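Light spots and specks on a pale wood tabletop – finish problem or just dust?

Posted in Furniture Care by Mihret Kahsay
Fri 28 January

I have a light wood table, a Brundholm, bought in November. I wipe it most evenings with a damp cloth and dry it with a dish towel. Lately I keep seeing small dark specks on it, and there is a whitish area in the middle that I can't decide about. Some days I think the finish is going cloudy. Other days I think it is only the lamp.

The grain is wavy and pale, so marks don't stand out much until I sit down and look across the top. The store (Ambaye, the one on the ring road) told me it has a clear lacquer on it, but the label underneath only gives a model number, 307, and says nothing about finish. I called them again and got a different person who said it could be oil.

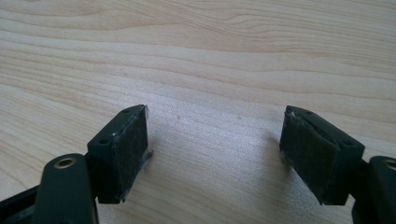 The middle of the top, with the speck and the pale area.

I don't want to start rubbing at it with anything until I know what I am dealing with. Is there a way to tell lacquer from oil at home? And should I worry about the pale part? We eat at this table every day, so I can't put it out of use for a week.

Thanks in advance.

Kedir Asfaw
Member, 296 posts

Looks like light to me. Move the lamp and see if the white part moves with it. If it does, leave the table alone.

Tsegereda Hadgu
Member, 319 posts

I refinish tables at home, mostly pale ones, so I'll go through it in order.

First the white area. Kedir's test is a good one. Turn off the ceiling light, open the blinds, and look from the short end of the table. Then do it the other way around. A reflection will slide along as you walk. Real clouding in the finish stays where it is and usually has an edge you can find, often a ring or the shape of whatever was set down. From what you posted I would guess reflection, but I can't be sure of that from a photo.

Next the finish. Go to the underside of the apron or some other place that was treated the same way as the top. Put one drop of water on it and wait ten minutes. If it sits there as a bead and wipes off with no trace, you probably have lacquer or something like it. If the wood has gone darker under the drop, it is more likely oil, or the finish is thin. 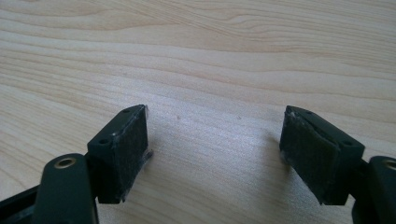

As for the specks, try a dry microfiber cloth before anything wet. Loose dust and crumbs will come up in one pass. If you go straight in with a damp cloth you can drag grit across the lacquer, and on pale wood the fine scratches show up later as a dull patch. If a speck is still there after the dry cloth, run a fingernail over it. Something you can feel is stuck on top, and a cloth wrung out in warm water with a drop of dish soap will usually loosen it. Something you can't feel may be in the wood, and that you leave. Little mineral marks and pin knots are normal in light timber.

Wipe with the grain, which on yours runs lengthwise in those long bands, or near enough. Dry it right after.

I'd skip polish until you have done the water test. Silicone sprays are a pain if you ever want to recoat. I used Tuvura soap on mine for 2 years and had no trouble, but mine is oiled – on lacquer plain dish soap is fine.

Mahlet Tsegaye
New member

My sister swears by mayonnaise for white marks. I tried it once on a coffee table and it took the ring out but the room smelled all day. Maybe not on a new table.

Mihret Kahsay

Moved the lamp and the white part went with it, so that is settled. The dry cloth took most of the specks. One is left near the middle and I can't feel it with a nail, so I'll leave it. Will do the water drop on the underside this weekend.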